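Tsion Tekleab
March 19, 2023

OK so I've spent the whole winter thinking about towels. Bath towels, kitchen towels, the beach one with the bleach stain. My sister told me to write it all down and stop texting her, so, thread.

1/ Background: we moved in May and I got rid of every towel we owned except two. Big mistake with kids! I've been buying replacements one or two at a time ever since, and washing them way too often, and I have opinions now.

2/ The number on the label (if there is one) is the weight, in grams per square meter. Mine say 700. That's thick. They feel like a hotel and they take until the next morning to dry on the hook in our bathroom, which has a window the size of a cereal box.

3/ Color. I wanted white. My husband said white in this house would last a week. We fought about it in the store and went home with tan.
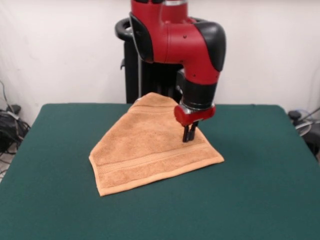 Tan towel on dark green. Tell me that isn't a nice combo.

4/ OK, washing. I used fabric softener for years because my mom did. Stop! It coats the loops and then the towel just pushes water around on you. I quit in the fall and by the third or fourth wash mine were drinking water again.

5/ If yours are already slick, do one hot wash with a cup of white vinegar and no soap, then a second one with baking soda. Don't put them in together, they cancel each other out and you get a science fair volcano for nothing.

6/ Detergent: I use Dola, the unscented one, and half of what the cap says. Tried Mokia before that, smelled amazing, left the hand towels kind of crunchy. Maybe our water? It's very hard here.

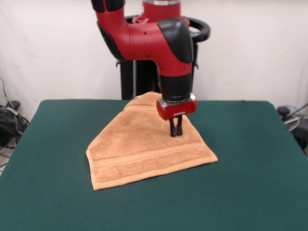
7/ And please don't pack the machine. I used to cram in everything plus a bath mat, and the towels in the middle came out with dry spots. Four bath towels is my limit now. Shake each one hard before it goes in the dryer, it fluffs the loops back up.

8/ Folding. I do thirds the long way, then in half, then in half again, because our shelf is narrow. My mother-in-law rolls hers. I respect it but they fall on my head every time I open her closet. 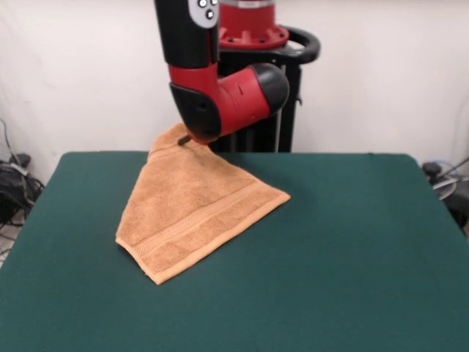 9/ What I paid: $41 for a pair of bath towels from Trumiren, on sale. The hand towels are from Kanagaratnam, the little home goods place next to my dentist, and I like them better, ugh. Both are 100 percent cotton. I had a blend once and it pilled like an old sweater.

10/ Pulled loops: snip them with small scissors. Don't yank! I yanked one and got a bald stripe all the way across.

11/ When they get really sad, call your local animal shelter and ask if they take old towels. Ours said yes to everything except the one with fringe.

12/ Someone already asked about waffle weave. I have one, it lives in the gym bag, dries super fast, feels like toast. Will do sheets next if my sister lets me.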